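Skimstead Forums > Manipulation and Learning > Papers and preprints

Treteo kitchen result: does "trained only in sim" mean what they say it means?

17 posts, 1,491 views

grommet_hill
Started August 28, 2018

Has anyone read the Treteo writeup all the way through? The claim is that a policy trained only on rendered kitchens picks things up off counters as well as one trained on real footage. They have 1,368 evaluation episodes, which sounds like plenty until you get to the appendix and find out the kitchens come from 15 layouts, and the same layouts show up in training with different wall and counter textures.

To me that's a memory test. You change the tile and call it a new kitchen.

pdxservo
Swapping textures is the whole point of randomization though. If the policy keys on the tile pattern, it fails when you change the tile. They changed it and it didn't fail. I don't see what you want here.

grommet_hill
I want a floor plan it hasn't seen. The sink is always where the sink was.

Lesia Stelmakh
I've been running their released environments since April, using our own policy, so I can speak to part of this. The layouts aren't quite as fixed as grommet_hill makes out. Counter height moves a few centimeters and the starting pose is jittered. But yes, the sink stays with its window and the openings stay where they are. When I held out three layouts completely, our success rate fell by roughly a third. Ours is a different network from theirs, so don't read that as a replication.

It also matters what you call a success. Their script counts the episode if the object's height goes up by a set amount at any time step. It can drop straight back down and you still get the point.

pdxservo
Wait, at any time step? Not held?

Lesia Stelmakh
Any time step. It's in the scoring file, near the bottom. I changed it to need a hold of two seconds and reran 732 episodes. I'll post the numbers when I trust them. There's a bug in how I handle timeouts.

wet_bearing
Devil's advocate. Everybody scores it that way. The Zomley people did it last year and this board loved that paper.

grommet_hill
I didn't love it. I complained about it for two pages.

wet_bearing
Fair, you did.

tmarsh_salinas
I work on packing lines near Salinas, so take this as the view from the shed. What we fight is glare, dirt on the lens, and lettuce that isn't the shape of the last lettuce. Does any of this have glare in it? Whenever somebody comes to sell us a sim-trained picker I ask to see what the thing trained on, and I get a highlight reel. Can anybody post a plain one, something the policy really gets as input?

Lesia Stelmakh
Sure. I dumped this from one of the sink layouts, no cleanup. 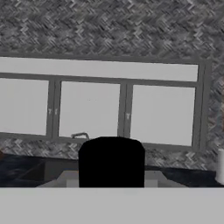

Sink layout, one rendered view from my run of the released environments

tmarsh_salinas
Thanks. So the windows are just blank panels? There's nothing outside. And the lighting is about as even as it gets. Put me at a real sink with a window behind it in the morning and I can't see what's on the counter myself.

pdxservo
There's some reflection on the dark counter, over on the left.

tmarsh_salinas
A faint one. I wouldn't call it glare.

grommet_hill
Look at the black thing in the middle. No highlights, no label, no texture at all. It's a silhouette. You could segment that with a threshold, and it's sitting right in front of the sink, which is pale.

pdxservo
You're judging 1,368 episodes by one picture. And it covers most of the faucet, so it isn't like there's no clutter or occlusion. I'd agree the flat black would bother me if every object looked like that. Do they?

Lesia Stelmakh
No. Some have decent textures. I haven't broken success down by object, and as far as I can find they haven't either. That table would tell us more than the headline number does. On the windows, tmarsh is right to push. I went through the settings and found wall pattern, counter material and light intensity, and nothing for a view outside or low sun. Maybe it's there under a name I didn't recognize.

wet_bearing
So what would change your minds? Real question. I get tired of threads where no result is ever good enough.

grommet_hill
Held-out layouts, a hold requirement, per-object numbers. Same robot, same budget for the real-footage baseline, and tell me how many seeds. If it still matches, I'll come back here and say so.

tmarsh_salinas
One dirty window.

pdxservo
I still think the texture result stands by itself. It's a smaller claim than the title makes, I'll give you that much.

Lesia Stelmakh
I've written to the authors about the scoring rule and asked for the per-object logs. Timeout bug is still open on my end, so please don't quote my one-third figure anywhere yet.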